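Workshop notebook, Ostmont, bay 2
February, started 7:40 a.m.

Carrying on from the last entry. Serrano line still on the old layout, two people loading, one at the checks table. The changeover to the arm is set for after the next stock count, so what follows is mostly notes from talking to people and from running the sim.

Talked to Mylene Abella first thing, before her shift got going. She has been on loading longer than anyone else here. Her main question was the same as last time: who is standing where once the arm is in. Current answer is one person at the infeed, one floating between our cell and the Letov cell, and the checks table stays as it is. She pointed out that the floating job as written has no place to put things down, and the person in it would be carrying a clipboard and a bin across the aisle all day. Added a shelf to the list. Should have been there from the start.

She also asked about pay grade for the floating job. Not my call. Passed it up, no reply yet.

Batch sizes. We run 2000 on the long jobs and 1000 on the short ones. With hand loading, the short jobs are the ones people like, because the changeover breaks up the day. With the arm, the short jobs are the awkward ones, because every changeover means someone stops it, swaps the tray, checks the first parts and starts it again. Rodel Dagdag thinks the changeovers will end up being most of what a loader does. I think he is right, and that we should train for that now and stop telling people they will be "watching the robot."

Rodel's training sheet has 14 steps for a changeover. Went through it with him at the bench. Steps 5 and 6 should be the other way round — tray clamp first, then release the hold. He'll reprint it. He wants each loader to do the whole sheet in simulation before touching the real cell, and to do it alone at least once, without him leaning over their shoulder.

Sim session, 10:15. Used the Pratik station in the back office. Plain shapes standing in for parts for now, flat red and flat green, no texture on the shapes. Good enough for learning approach and orientation. View is from behind the gripper looking past the tip, and people need a while to get used to it.

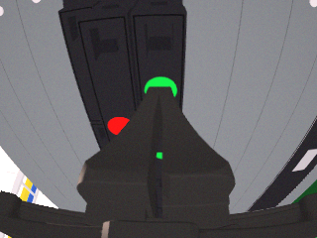

Main complaint from the loaders who tried it is that the gripper body hides too much. On the bench you lean over and look. At the station you have to switch views, and the key for that is badly placed. Mylene switched early and often and did fine. Two others kept pushing ahead blind and had to restart. Asked Rodel to put "change view" on the sheet as its own step, so it will be 15 now.

Job ticket 3685 is the first one we would try on the real cell. It is a long run with an easy part, one tray type. I would like Mylene on the infeed for it if she wants it. Have not asked her yet.

Breaks: the plan has the arm running through lunch. Loaders assume this means staggered lunches, and they don't like it, they eat together now. Asked whether we can just let it finish its tray and sit until they are back. Costs us very little on paper. Waiting to hear.

To do:
Shelf for floating position, get a measurement from Mylene
Reprint of changeover sheet (Rodel)
Move the view key on the Pratik station
Pay grade, ask again
Lunch question, ask again
Find out if the Letov people know they are sharing a floater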